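In Defense of the Shared Pump Bottle
Opinion
August 10, 2021

The Kernari residence has 112 rooms, and on each of its floors the residents share a washroom, a laundry corner and a small kitchen. For the past several months the house council has considered whether the pump bottles kept in these places should be replaced with wall-mounted dispensers. The council has invited written opinions before it votes in November. This essay is submitted in response to that invitation. It argues that the bottles should stay, and that the way they are stored should change.

The case for the wall dispenser is familiar. It cannot be carried off to a bedroom. It cannot fall into a sink. It leaves the counter clear for wiping. The quotation supplied by Jarnico for the full installation came to 1560 dollars before refills, and several members of the council regard that as a modest price for an end to the complaints. Those complaints are real, and they deserve a serious answer.

Most of them, however, concern confusion and clutter. Residents report picking up lotion when they wanted soap. They report three half-used bottles of the same product standing in a row, and a sticky ring left on the shelf under each one. These are faults of arrangement, and a wall fixture would address them only by removing the choice of product altogether.

Consider the matter of telling one bottle from another. Labels are a poor guide in daily use. The printing is small, it faces the wrong way half of the time, and a person with soap in the eyes will not read it. Color does the work much better. A blue pump head on a white bottle can be recognized from the doorway, and so can a green bottle under a white pump.

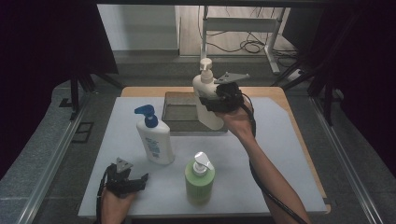 The difficulty begins when two white bottles with white pumps are placed side by side, which happens whenever purchasing is left to whoever goes to the store. A short written standard would prevent it. Each washroom should hold no two bottles of the same color combination, and the combination should mean the same thing on every floor. A resident who moves from the second floor to the fourth should not have to learn the shelf again.

The second complaint concerns the shelf itself. A tall bottle with a pump has an awkward shape. The weight sits low when the bottle is full, but as it empties the head becomes the heavy part, and a careless elbow is enough to tip it. The nozzle also reaches out to one side and will catch a sleeve. Turning all of the nozzles toward the wall at the end of use costs the resident a second and saves a good deal of wiping.

It is equally important that the surface around the bottles be kept open. Shelves in shared rooms attract objects. A cup is set down for a moment and remains for a week, a comb joins it, and before long the person assigned to clean is moving other people's belongings in order to reach the spill behind them. The present cleaning rules at Kernari are silent on this point. They state that surfaces are to be wiped daily and do not state that anything must first be taken off them.

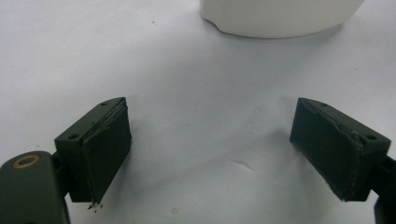 A surface that is meant to be wiped should have nothing standing directly on it overnight. That single rule would do more for the appearance of the washrooms than any fixture. It requires, of course, that there be somewhere for the bottles to go, and for that purpose the essay recommends a shallow basket or tray with a low rim, one to each washroom.

The rim should be low so that a hand can take a bottle by its body without lifting it over a wall. The bottom should be open mesh where possible. A solid tray collects a film of soap, and the bottles then stand in it. The basket should also be wide enough for the bottles to stand apart, as bottles packed tightly together are pulled out by their pump heads, and that is how the heads come loose. At the Wultavon house, where baskets were introduced for a trial on 10 shelves, the residents asked to keep them when the trial ended.
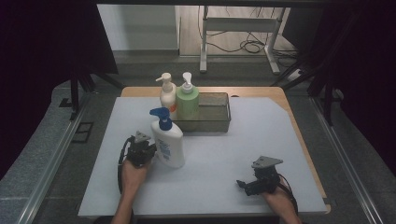
Kárason objects that a basket is one more thing to wash, and that in a shared house the tray under the soap is always the last object anyone thinks to clean. The point is fair. The same letter adds that bottles put down in front of a basket are as much in the way as bottles with no basket at all, and that a rule about returning them will be kept for a month and then forgotten.

The first objection can be met by adding the basket to the weekly cleaning card, on its own line, between the sink and the mirror. The second is harder. Rules about putting things back depend on the habits of the people in the building, and those change with every intake of residents. A wall dispenser does not depend on habit to the same degree. It does depend on being refilled, and the record of the paper towel holders, which are also fixed to the wall and are often empty, is not encouraging.

There remains the question of waste. Bottles of this kind can be refilled many times if the pump is rinsed through with warm water when the product is changed. The house bought 128 of them last year and appears to have discarded most when they ran out. A refill shelf in the laundry corner, with a funnel and a cloth, would reduce that number at little expense.

The council is therefore asked to defer the Jarnico quotation, to adopt a color standard and a cleared-surface rule, and to place one basket in each washroom for the length of one term. Residents who prefer the dispensers should be invited to inspect the shelves during that time and to submit their comments in writing before the vote.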